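How to Get Old Labels and Sticky Residue Off Plastic Containers

Kitchen > Storage > Cleaning

Peeling a label in one piece almost never works on containers that have been through the dishwasher a few times. The paper comes away and the glue stays. The steps on this page are for hard and semi-soft food storage plastic. For glass jars, use the separate page on soaking.

What you need

Dish soap
Baking soda
Cooking oil, any kind
A plastic scraper or an old gift card
Two soft cloths
Rubbing alcohol (optional)

Step 1. Empty and rinse the container. Take off the lid and any rubber seal and set them aside. Seals should not touch oil for long.

Step 2. Fill a sink or bucket with hot tap water and a squirt of dish soap. Put the container in so the label is fully under water. Fill the container too, or it will float and the label will stay dry on one side. Leave it for 31 minutes. I set the timer for half an hour and the extra minute is the walk back from the laundry room.

Step 3. Lift a corner with your fingernail. Pull slowly and keep the label flat against itself as it comes off. If it tears, stop and scrape from the other side.

Step 4. Dry the spot. Mix one spoon of oil with one spoon of baking soda to make a paste and spread it over the glue. Wait ten minutes.

Step 5. Rub in small circles with a cloth. The glue will roll up into gray crumbs. Wipe them off and repeat if you still feel a tacky patch.

Step 6. Wash with soap and hot water to get rid of the oil. Rinse and air dry upside down.

Stubborn labels

Freezer labels and the silver kind used on the Ollovano tubs have a stronger glue. Warm them with a hair dryer on low, held a hand's width away, and keep it moving. Start scraping as soon as the edge softens. Thin plastic will warp if you stay on one spot.

If there is still a film, put a little rubbing alcohol on a cloth and wipe. Test it on the bottom first. It clouded an old Dretano lid of mine and the cloudiness did not wash out. 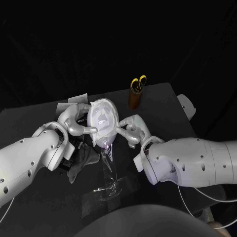
Can I use nail polish remover on plastic?

Acetone melts or clouds many plastics, so keep it for glass and metal. Acetone-free remover is milder but still needs a test on the bottom, and the container has to be washed well before food goes back in it.

Relabeling

Let the plastic dry overnight before you put on a new label. Masking tape and a marker hold up fine in the fridge and come off without a soak. For dry goods I write the month on the tape, so a bag of rice opened in September just says September.

Steel wool and the green side of a sponge leave scratches, and the next label's glue gets down into them. Stick with the gift card.

Page by Azlan Hartono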